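Publié un dimanche par Mirela Fagundes
12 commentaires | 30 partages

Présentoir à gradins Kilunow : des tribunes pour mes bouteilles

J'ai longtemps rangé mes boissons selon la méthode dite du fond de placard. Les grandes devant, les petites derrière, et un litre de sirop oublié depuis le déménagement. Puis Dirceu m'a vanté les gradins transparents, avec l'ardeur d'un homme qui vient de trier ses épices.
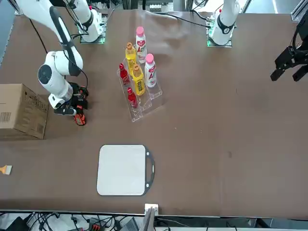
Le montage m'a pris 20 minutes, notice comprise, laquelle est traduite par quelqu'un qui n'aimait ni le français ni les étagères. Une fois garni de six bouteilles, le présentoir en acrylique se fait presque oublier : on n'en voit guère que les arêtes, de fins traits pâles. J'avais gardé la perceuse orange et noire à portée, par superstition. Tout s'emboîte à la main.

Au remplissage

On commence par le fond, sous peine de jouer au mikado avec ses boissons. Les petits formats tiennent bien — les gros ventres, chez moi, sont restés au placard.

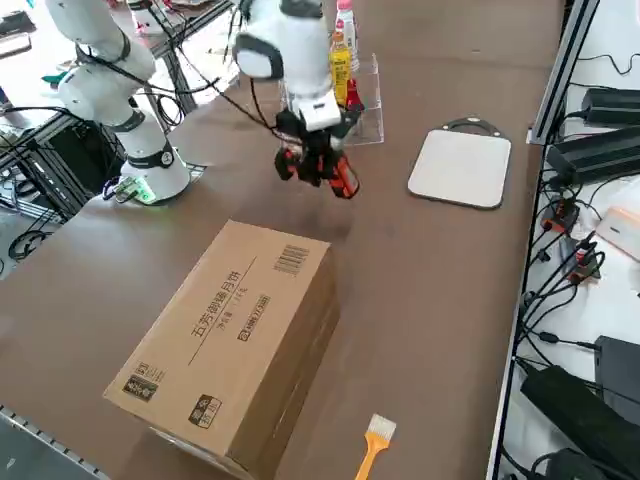
La place qu'il prend

Un gradin, c'est profond. Sur ma crédence, il dépassait ; sur une grande table, il respire. Comptez aussi de quoi poser un plateau devant, si vous servez des gens qui ont soif tous en même temps.
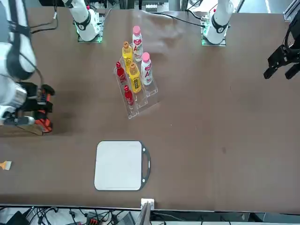

Le coup d'œil

Rangé par paires, il est franchement joli : blanc à bouchon rose, jaune, rouge, et la même chose une marche plus bas. On repère sa bouteille sans rien déplacer, ce qui était tout de même l'idée.

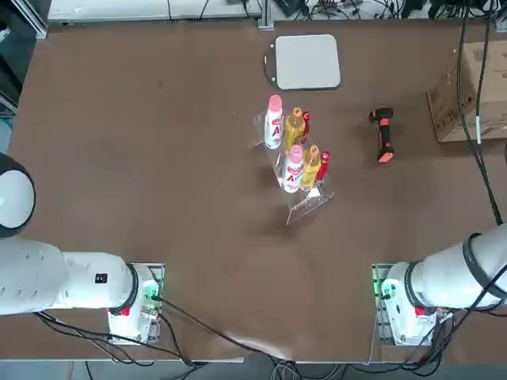
Verdict

L'acrylique attire la poussière et les doigts, surtout ceux de Dirceu. Pour 30 euros, j'aurais aimé des patins sous les pieds. Je le garde quand même. Le sirop, lui, est parti à l'évier.

2 651 lectures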